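How to Plan a Harvest Table Rehearsal Dinner

If you're getting married in September, you already have the best food of the year on your side, so why hand the rehearsal dinner over to a hotel buffet? My cousin Ilona Kelemen and her fiancé Corey Rewi held theirs in a barn at Loltholm, with one very long table, bowls of food going up and down it, and both families mixed up so thoroughly that by dessert it was hard to tell who belonged to whom. I helped plan it (well, I pestered until they let me help), and I've had so many messages asking how we did it that I thought I'd write the whole thing down.

Start with the guest list

Before you look at a single napkin, decide who's coming. A rehearsal dinner traditionally means the wedding party, the parents, the grandparents and whoever is officiating. You can add out-of-town guests too, and it's a lovely thing to do, but be careful, because one cousin leads to another! Ilona's first list would have needed a second barn. She settled on the people standing up with them at the ceremony, plus the close family who had traveled, and everyone else was invited to stop by later for coffee.

Settle the time

Work backward from the rehearsal itself. If you're walking through the ceremony at 5, it'll take longer than the officiant promises, and then somebody's aunt will want photos, so don't put food on the table before 6:30. Have something to nibble on right away, though. Bread, salted butter and a dish of radishes will keep a hungry best man cheerful for quite a while.

Set a budget and say it out loud

This is the awkward part, and I promise it's less awkward early on. Ilona's father, Andor, offered $3000 toward the evening, and having that number on paper from the first phone call made every other choice easier. We put the barn and the cook at the top of the page and let flowers and favors share whatever was left. Keep a little back for the bits that sneak up on you, such as ice, extra serving spoons, and a tip for whoever stays to sweep.

Choose a menu that can sit

Family-style dinners go wrong when the food has to be piping hot the second it lands. You want dishes that are just as good ten minutes later. Our cook, Edit Erdős, built the meal like this:

Braised chicken with paprika and peppers
Roasted cabbage wedges with brown butter and caraway
Potatoes with green onions and sour cream
A big tomato salad, dressed at the very last minute
Plum cake, with more plum cake in reserve

Notice that most of it can be made that morning. Ask your cook which dishes can be, and lean on those. And do ask about allergies when you send the invitation, so you aren't texting people the night before.

Let the vegetables do the decorating

We spent next to nothing on flowers and I didn't miss them one bit. A row of cabbages down the middle of a table, with candles in between and some herbs tucked into the gaps, is as pretty as any centerpiece I've paid for. Group one kind of vegetable together before you move on to the next, because big blocks of a single color look generous and a jumble looks like you forgot to put the shopping away. Artificial ones are perfectly fine for a side display that has to be set up days ahead.

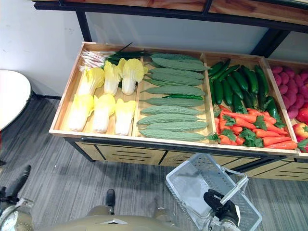
Napa cabbages in two neat rows, with green onions tucked in behind.

Leave room in the center for the serving bowls! We got carried away on our trial run at home and had to take half of it off again. Lay out your plates, glasses and biggest platter first, and decorate around them.

Seat people by conversation

Place cards are worth the trouble at this dinner, even if you're skipping them at the wedding. Mix the two families, but give everyone one familiar face within reach. Put your best talkers near the middle of the table, and keep grandparents away from the speaker.

Keep the toasts short

Ask your toasters ahead of time and tell them how long they've got. Demetrius Baptiste, Corey's best man, went first, between the chicken and the cake, and then the parents each said a few words. Save the longer speeches for the reception. When the last toast is done, bring out the coffee and turn the music up a little.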